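Looking after your kit for river and lake swimming

Posted Feb 1, 2021

Cold-water gear lasts for years if it is dealt with on the day it gets wet. Most of what goes wrong at home comes from leaving a bag zipped up in the hall until morning. These tips cover suits, towels, shoes and flasks.

Rinse before you wash

River water carries fine silt that works its way into seams. Fill the bath with a few inches of cold water, put everything in and push it about by hand. Let the water out, then do it again until it drains clear. Only then use soap. A capful of Rirex or any mild wool wash will do for swimsuits and rash vests. Fabric softener leaves a coating on stretchy cloth and spoils the fit.

Wetsuits go inside out first. Fold them over a thick hanger at the waist, not by the shoulders, and keep them away from radiators. Turn them the right way once the lining is dry.

Getting rid of the pond smell

Lake water in July is the worst for this. White vinegar in the rinse shifts most of it – one cup to a bucket of cold water, half an hour's soak, then a plain rinse. Towels can go on a hot wash afterwards without any powder.

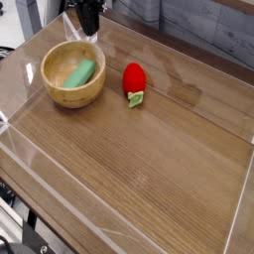 One reader wrote in to disagree about the vinegar: it did nothing for her neoprene socks, and what worked in the end was bicarbonate of soda shaken in dry, left overnight and knocked out over the garden in the morning. Either is cheap enough to try. Don't use both at once, as they cancel each other out.

Shoes and sandals

Pull out the insoles and dry them separately. Stuff the shoes with newspaper and change it after 2 hours, when it will have taken up most of what it is going to. Grit under a Velcro strap comes out with an old toothbrush. If the sole is lifting at the toe, clean both faces, let them dry fully and use a flexible glue such as Stivon. Clamp with a couple of strong rubber bands and leave for 12 hours.

Dry bags

Roll-top bags split along the fold, so store them open and flat. To find a pinhole, trap some air inside, roll the top down and hold the bag under in the sink. Mark the bubbles with a biro. A patch from the Zeltach repair kit holds well on the smooth type but peels off the woven ones, which need stitching and then sealing.

Flasks

A stained flask wants a denture tablet and hot water, left until it stops fizzing. Rinse twice. Keep the lid off in the cupboard – a closed flask smells stale within the week. Seals for the older Guerra flasks can still be bought by post, and changing one takes a minute with a teaspoon handle.
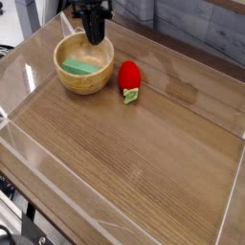

Packing for next time

Put the bag together once everything is dry, with the towel on top and the warm hat inside it. Spare socks go in a freezer bag, and the same bag brings the wet ones home. Car keys should have a pocket of their own with a zip.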